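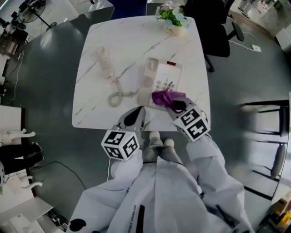 Phone-wiping task, handset off the cradle.

We bought the Skostanero handheld gripper kit in November to record cleaning tasks before paying for a second arm. I wanted 2 pairs. The budget covered one.

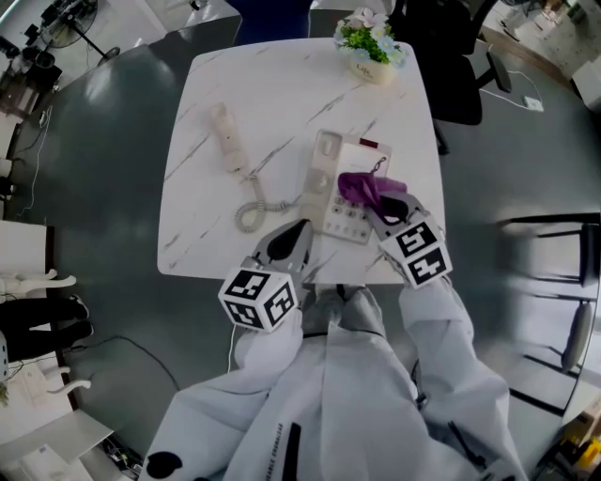 Setup took 17 minutes. The grips are comfortable for short sessions, but my wrists got tired before Birsen Tuncer's did. Plan on two operators. 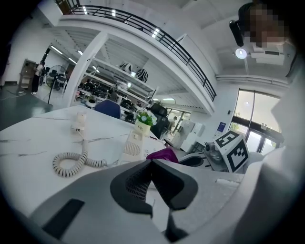

Finger pads are sold separately, so put spares in the first order. Dratix quoted us a lower price, with a 10 week wait.
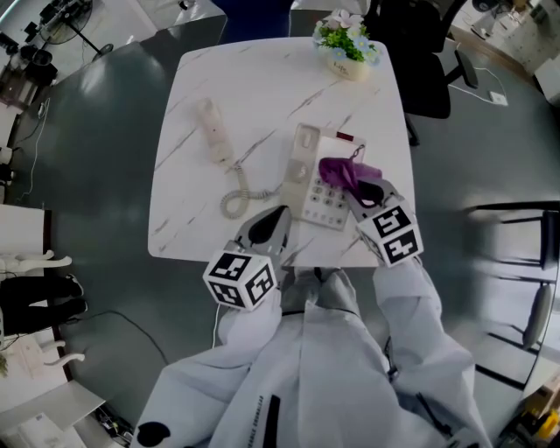
Cable management should have its own budget line. The kit comes with no clips or sleeves. A thin white cable trails from the left gripper to the floor, and I would price a longer one too. Good kit, thin manual. 4 out of 5.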